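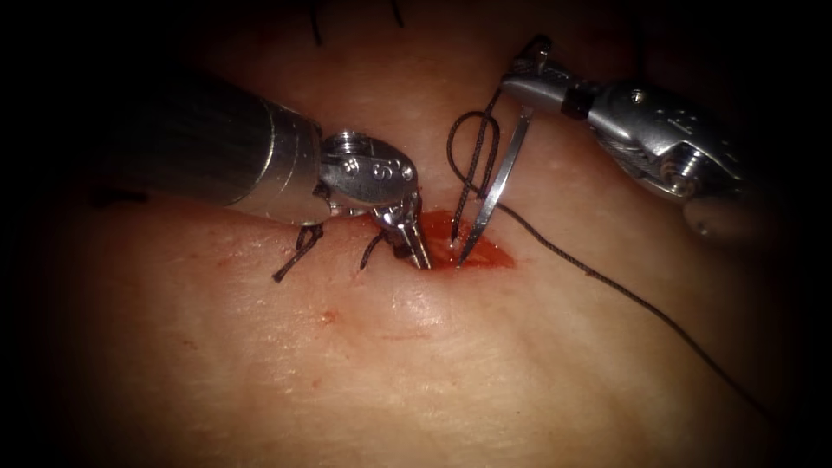 Jirkthorpe Surgical Robotics Open Day

The Jirkthorpe Surgical Robotics Open Day is a public event held each January at the Treloar Building in Jirkthorpe, where visitors can watch robotic instruments close a wound in a practice pad and, if they are patient enough to wait their turn, sit down at a console and try a little of it themselves. It grew out of a small evening for nursing students and has been open to everyone in town ever since its second year.

History

The first gathering was put together by Delwyn Ormsby, then a teacher of suturing skills at the Grondell training center, who felt that people facing an operation ought to have a chance to see the tools up close beforehand. She had room for 27 guests and, by her own account, far too many sandwiches. Word got around quickly, and the event moved to the larger Treloar Building, whose main hall seats 300. The best attended year so far drew 566 visitors, many of whom stood along the walls or came back after lunch when the early crowd had thinned out.

The suturing demonstration

The part most people come for is the suturing demonstration, which begins at 10 in the morning and is repeated in the afternoon. Two robotic instruments are brought in from opposite sides over a pad of pale, skin-like tissue with a short cut in it. Each has a jointed wrist behind its jaws, and the jaws are slim enough that first-time visitors often lean forward in their seats when the view comes up on the big screen. A dark braided thread is looped around one pair of jaws while the other pair works at the far end of the opening, and finished stitches, with their short cut tails, can be seen along the line that has already been closed. The cut is a bloody one, and the hosts give families with small children a friendly word about this at the door.

Ormsby usually narrates, and she is fond of stopping to explain how a surgeon's knot is made by winding thread around an instrument and then catching the free end — a thing she will happily show again with a shoelace for anybody who asks during the break.

Hands-on sessions

Practice consoles are set up in the Viltine Room, on the ground floor. Beginners start by moving small rings from peg to peg, and those who get on well with that may try passing a needle through foam. Places are given out at the front desk in the order people arrive. Children are welcome at the ring exercise so long as an adult stays with them.

See also

Grondell training center
Treloar Building
Suturing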